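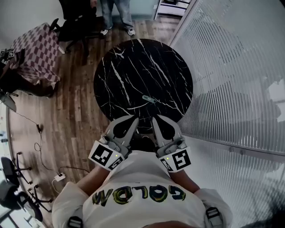

Corinne Haldby
Freelance indexer and occasional contributor

July 9, 2022

Woke before the alarm and lay there listening to the trucks gearing down for the Tekau grade. The motel is cheap and the bed was fine. The air conditioner is the kind that stops with a bang, so I turned it off in the night and opened the window instead.

The trip meter said 1,107 when I parked last night. I had guessed less than that. I took the long way on the second day to avoid the interstate, and then there was the detour at the washed-out bridge, which sent everyone north on a gravel road behind a hay wagon. I didn't mind much. I had the windows down and the radio was picking up a baseball game from somewhere.

Breakfast at the diner across the road. Eggs, rye toast, coffee that had been sitting. The woman at the counter asked where I was headed and I said Clidine, and she said she had a cousin who moved there and moved back. She didn't say why and I didn't ask. I paid and left.

The road out of Tekau climbs for a long time through scrub oak and then levels off into grazing land. I saw cattle standing in a pond up to their bellies. A sign at the top of the pass gives the elevation, but someone has put stickers over the middle digits. I stopped there to check the roof straps. The left one had worked loose again. I tied the tail end around the rack with a piece of cord and it held for the rest of the day.

Car notes, so I remember to tell the garage: the temperature needle went a little past the middle on the last part of the climb and came back down on the flat. No smell, no warning light. The squeak from the back is worse when I brake going downhill. I put in coolant at the gas station in Rahman and it took hardly any.

Rahman itself is one long street. Hardware store, feed store, a bank with plywood on one window, a bakery that shuts at noon. I got there with ten minutes to spare and bought a loaf and two cherry turnovers. Ate one turnover in the car and it was very good. The other one is on the nightstand.

I had meant to drive straight through, but there was a sign for a used bookstore and I followed it. It's in an old grain office behind the rail siding. The sign claims 1,000 books for a dollar each, and I would guess there are more. Most are paperback westerns. I found a county history from the seventies with a bad index, and I bought it mainly for the index. Whoever made it put every church under "The." There is a single entry for floods, and it leads to a page about a parade. I may write to the historical society and offer to redo it, or I may leave it alone. I have two paid jobs waiting as it is, and the one on municipal bonds was due last week.

Lunch was bread and cheese at a picnic area by the reservoir. Low water. The boat ramp ends well short of the lake, and there is a long strip of cracked mud with old tires in it. A family had carried their kayaks down across it and were coming back with mud to the knees, in good spirits. I read for half an hour and then it got too hot, even under the cottonwoods.

The afternoon was dull. Straight road, side wind, fences. I went over the house list in my head — gas, water, mail, the key from the agent before five — and was sure I'd forgotten to cancel the newspaper. I checked when I stopped and I had canceled it in June.

Reached Nement a little after six. It's bigger than it looks on the map, with a hospital and a small college. I'm in room 338, at the far end of the hall from the elevator, and the cart with the good wheel was taken. I brought up only the overnight bag, the laptop and the box of papers. Everything else stays in the car under the blanket. The lot is lit and the desk clerk said they haven't had trouble.

Called home and there was no answer, so I left a message. Washed out a shirt in the sink and hung it over the shower rail. It won't be dry by morning, but I have one more.

Spent so far: gas, two motels, the bookstore, food. I'm over what I'd planned by about 10 dollars, mostly from the turnovers and the coolant. I'll skip the hotel breakfast tomorrow, which costs extra, and finish the bread.

Clidine tomorrow if the wind drops. The agent closes early on weekends — I should call first thing to make sure someone will be there with the key. Need to find the folder with the lease in it. I think it's in the box of papers, but it could be under the passenger seat with the maps.

Feet up now. There's a thunderstorm a good way off to the south and I can see it from the bed.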